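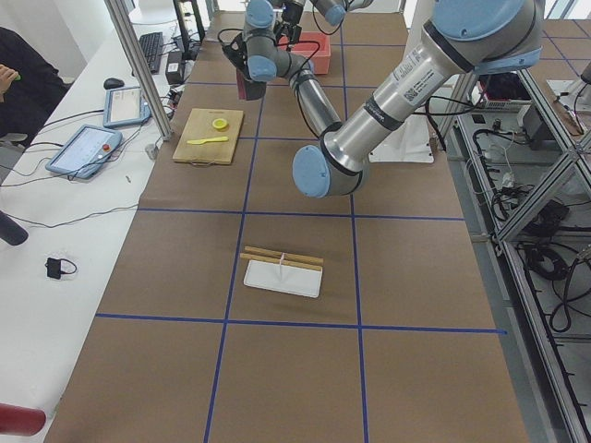

How should the work table be laid out before a session?

Cover the whole top with brown kraft paper first, then mark it into cells with blue tape and give each item its own cell. The full order is set out in the steps below.

4.2 Laying out the table

1. Clear the table and wipe it down. Let it dry.

2. Unroll the paper from the Stavus roll and trim it 58 mm over each edge. Fold the extra under and fix it from beneath.

3. Run two strips of blue tape from the far side of the table to the near side, 400 mm apart.

4. Run two more strips across, 310 mm apart. Press the tape flat where the strips meet.

5. Put the basket at the far side.

6. Lay the cutting board on the left, string loop towards you. Set the round lid and the plastic knife on it.

7. Place the tray in the lower half of the table, inside one cell. Stand the chopstick rest on the tray and lay the chopsticks across it.

Note: Items from the Plisano and Ayaaba sets may be mixed. Check that the chopsticks sit level on the rest.

Caution: Do not cut on the paper. Replace any sheet that is torn or damp, and lift the old tape slowly so that it does not mark the table top.

Spare paper can be ordered from Stoledar under part number 3703. Store the roll upright in a dry cupboard.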